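Rekness local radio pulled its call-in hour, thoughts?

prarneck_pete
So the station dropped the evening call-in after 12 complaints. Twelve! I listened for years and sure, some callers were jerks, but that's what the host is for.

oldstatic
I was one of the 12. A guy read out a neighbor's address on air. They had no delay button.

prarneck_pete
Then buy a delay. I saw one used for 800 bucks.

Erkinus60
Not sure I agree with either of you. It's their license, they can cut what they want. I do miss the 5 minutes of swap-shop at the end though.

oldstatic
Pete, they asked for donations in December and got 60 dollars. My table's free if anyone wants to meet up and write to them.
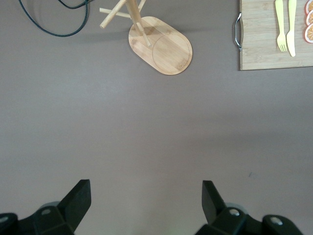 Reply #6
Erkinus60
I'm in, but I won't sign anything that says censorship.

Reply #7
prarneck_pete
Well, I won't sign anything that doesn't, lol. What time?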